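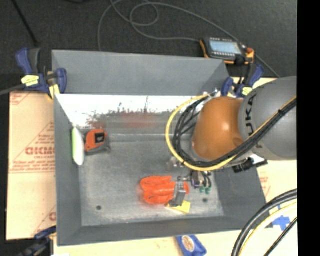 What is a sheet-metal bin used for?

It is used for holding small or medium-sized goods loose, where they can be seen and picked out by hand, and it is chosen over cardboard or plastic where wear, heat or sharp edges are expected.

Sheet-metal bin

A sheet-metal bin is an open-topped container made by cutting, folding and joining flat metal sheet. The term covers a wide range of objects, from parts trays that fit on a bench to bins large enough to need a pallet truck. It is used loosely. Sellers apply "bin," "tote," "tray," "tub" and "box" to the same article, sometimes on the same page of a catalog, and attempts to draw firm lines between these words have had little effect on how people use them.

Contents
Form and construction
Surface and wear
Holes
Mixed contents
Claims about order
Claims about lifespan
Noise
Care
See also

Form and construction

Most sheet-metal bins have a flat floor and four walls. The walls may be upright or may lean outward toward the rim, and they need not all be the same height. A taller back wall is common in bins meant to be reached into from one side. Manufacturers describe this as an ergonomic feature. It may be one, although a tall back also stiffens the bin and stops things from being pushed over the far edge, and either of these would be reason enough to build it that way.

The corners are the difficult part. They can be welded, riveted, or folded and left open by the width of a hair. Welded corners hold fine grit and liquid better than the other two. Folded corners are cheaper, and catalogs rarely say which kind is being sold. The Bailly pattern, a folded bin named for the workshop that first listed it, was advertised for years as "seamless" on the grounds that it had no welds. The seams were plain to anyone who put flour or sawdust in it.

Rims are usually rolled or hemmed so that the raw edge is turned away from the hand. Bins with unhemmed rims are still sold, generally at the bottom of the price list and generally without comment. A bin of this kind should be treated as a cutting edge.

Steel is the usual material. Galvanized steel, stainless steel and aluminum are also found. Telling them apart by eye in a used bin is less reliable than people who sell used bins suggest. A magnet settles some cases and leaves others open, as certain stainless grades are magnetic and others are not.

Surface and wear

A new bin may be painted, powder-coated, plated or left bare. In use, the floor changes first. Hard objects dropped or dragged across it leave fine scratches, and over time these build into a mottled gray surface with no single direction to it. The bin at the head of this article has a floor of that sort, speckled and scuffed.

The walls often keep a more even finish than the floor. Under strong lighting they can throw back bright bands and smeared colors from whatever is nearby, and this makes it hard to judge the condition of a metal bin from a picture. A white strip on a wall may be glare, a worn patch or a label, and listings for second-hand bins seldom make the difference clear.

Wear is often described as damage, but the two are separate matters. A scuffed floor carries a load as well as a shiny one. A dent near a folded corner is more serious, as it can pull the fold open. Buyers tend to reject the first and overlook the second.

Holes

Small round holes in the floor of a bin are usually explained as drainage. The explanation is repeated in most short guides and deserves some caution. Holes may also be there for bolting the bin to a stand, for hanging it during painting, or for no reason that survives, the sheet having been cut for another product. A drain hole works only if it sits at the low point of the floor, and many do not.

The practical effect is the same whatever their origin. Screws, washers, beads and pen caps can pass through a floor hole or lodge in it. Bins with holes are poorly suited to anything smaller than the hole, a point that seems too plain to need stating and yet accounts for much of the sweeping done under shelving.

Mixed contents

Bins are sold with pictures of identical parts in tidy heaps. In homes, garages, repair shops and returns rooms they more often hold unlike things together. An orange-and-gray tape measure may lie beside a long white item with a lime-green edge, with something soft-looking and orange-red a short distance off. Such a mixture is sometimes called "loose goods" or "odds," and the person who filled the bin may not regard it as a mixture at all.

Mixed bins have some traits that single-item bins do not. Flat and narrow things tend to end up against a wall, where they are harder to get a grip on. Round things move when the bin is moved. Heavy items find the floor and light ones are left on top, although this sorting is less dependable than it sounds, and a bin that is never disturbed stays in the order it was filled. Tags attached to goods stick out at odd angles and are torn off more often in metal bins than in fabric ones, according to people who run charity shops. No measurements have been offered in support of this.

Color is often given as an aid to finding things. The advice is sound as far as it goes. Bright orange or lime green shows well against gray metal, and gray tools do not. The trouble is that the makers of tools have followed the same advice for decades, so that a bin of tools may be mostly orange, and color then separates nothing from anything.

Claims about order

A body of household writing holds that open bins make people tidier, because contents can be seen without lifting a lid. The best-known version is the Virwood method, which assigns one open bin to each person in a household and forbids labels. Its supporters report success in terms that are hard to check. Odette Hervieu, who kept to the method for one winter and wrote a pamphlet about it, concluded that her floors were clear and her bins were full, and declined to call this an improvement.

The opposing view is that an open bin invites things to be dropped into it. Jérémie Pichon, in his notes on workshop storage, proposed that a bin with no stated purpose will be full within 4 months whatever its size. He gave no source for the figure, and it should be read as a complaint. The underlying observation is widely shared.

Depth appears to matter more than either camp allows. In a shallow bin most items can be seen from above. In a deep one only the top layer can, and the benefit claimed for the missing lid is largely lost.

Claims about lifespan

Metal bins are routinely said to last a lifetime. Whose lifetime is not specified. Brellia, a maker of powder-coated household bins, states that its large model withstands 4000 "use cycles," a cycle being one filling and one emptying. The company does not say what the bin was filled with. A bin that survives 4000 loads of towels has been shown to hold towels.

Pedow, a rival brand, avoids cycles and lists 436 hours in a salt-spray cabinet. This is a test of coatings. It says something about rust and nothing about dents, corners or rims, which are the usual places for a bin to fail. Neither figure allows the two products to be compared, and retailers print them side by side anyway.

Bins do outlive the furniture around them in many cases. They also rust through at the floor when stored damp, a fact well known to owners and absent from most packaging.

Noise

A hard object dropped into an empty steel bin is loud. Thin sheet rings more than thick sheet, and a wide unsupported floor rings more than a narrow one. Rubber mats and offcuts of carpet are the usual remedies. Both work. Both also hide small items and hold moisture against the metal, so the quiet is paid for elsewhere.

Care

Loose dirt is brushed or vacuumed out before wiping, as wiping grit across bare metal adds to the scratching. Mild soap and water are enough for most residue. The bin is dried afterward, with attention to the corners and the underside of the rim. Waxes and protective sprays are sold for the purpose, and evidence that they help on a floor in daily use is thin, the coating being scraped away by the next load.

Bare spots on a painted bin can be touched up. On the floor this is mostly cosmetic and does not last.

See also

Parts tray
Drawer insert
Tote (container)
Pegboard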